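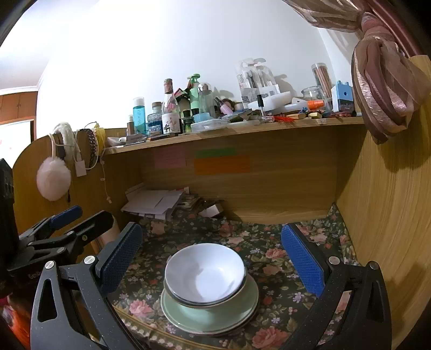

Clamura writes the software that sits between a person's hands and a robot's: controllers, perception, planners, and the large gray area of scripts in between that we keep meaning to name. We are hiring a planning and control engineer for our tabletop manipulation team. Most of the work concerns things people do without thinking and machines do with great effort. Take a white bowl nested in a pale green one, resting on a light green plate, on a dark tablecloth covered in roses. Which rim do you grasp? Does the planner know there are two bowls? Does the segmentation model believe the large pink rose beside the plate is a dish? If these strike you as pleasant questions, keep reading. If they strike you as silly, we have a billing system that also needs attention.

The job

You would own the grasp and motion planning stack for Jutden, our two-handed manipulation toolkit. It currently has 211 open issues, of which 177 are labeled "minor" by the person who caused them. You would work with perception (Refilwe Lekota) and tooling (Ivan Romaniuk), and report to Lesego Potgieter, who still reviews code and will ask about your variable names.

In the first few months we would like you to:

Replace our contact planner for stacked and nested objects. The present one treats a stack as a single item with an unusual shape.

Get trajectory replay to agree with the controller on what time it is. They have been apart since February.

Decide, with Refilwe, how uncertainty from the depth estimates reaches the planner. At the moment it arrives as a single float called "conf" and everyone multiplies it by something.

Write down how the two-arm collision checker works. Lindiwe Botha wrote it and remembers most of it.

What we need from you

Solid C++ and Python, in production, with other people depending on it. Real experience with motion planning or feedback control – papers are nice, a log file you once stared at for a week is nicer. Enough computer vision to argue with a perception engineer and occasionally win. Clear written English, as half the team reads your design notes before you are awake.

A PhD is fine. So is no PhD. Familiarity with Joubert, our in-house simulator, is impossible to have, so we will not ask for it.

What you get

A permanent, full-time position at our Plirport office, four days a week on site and one wherever you think best. Salary is in writing before the first technical conversation. There is a proper on-call rota for the demo cells and it is paid. The coffee has been described in exit interviews as "adequate."

How to apply

Send a resume and one page about a piece of software you made less bad, to Fergal Nic Giolla in the Clamura hiring office. Please skip the cover letter about your lifelong passion for end effectors. Interviews are two calls and an afternoon with the team, during which you will fix a real bug of modest size. You keep the credit and it goes in the changelog under your name whether or not we hire you.

Applications are open through the end of September 2024. Fergal replies to everyone within seven working days, including people who attach the wrong file.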